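Burnbridge Laundry Room, Unit 4
Inspection checklist, Mar 1, 2018

Dryer vent: OK. Lint cleared in December.
Washer hoses: one cracked at the coupling, replace. Katsaros has the part.
Fire extinguisher: OK, tag current.
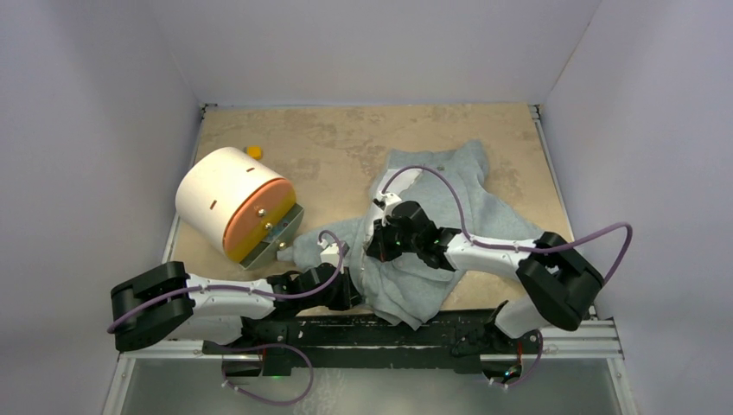

Floor drain: slow. Snake it before the next visit.
Outlet by sink: GFCI did not trip on test. Taped off until repaired.
Water heater: no leaks. Meter reads 837.
Exit light: out. Bulb ordered from Bovier.
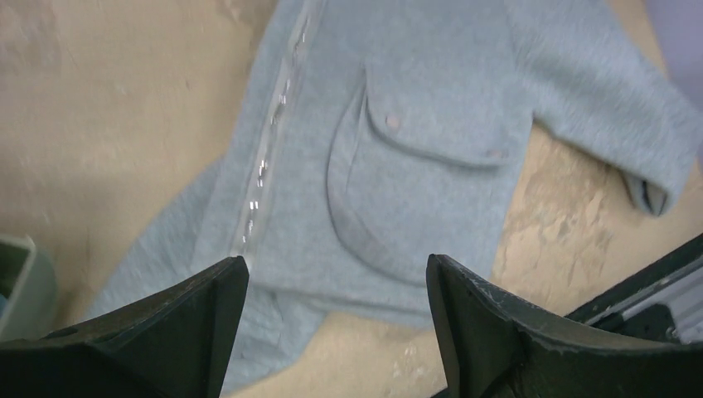 Gray fleece jacket, zipper and pocket flap.

Re-inspect outlet and exit light in 29 days.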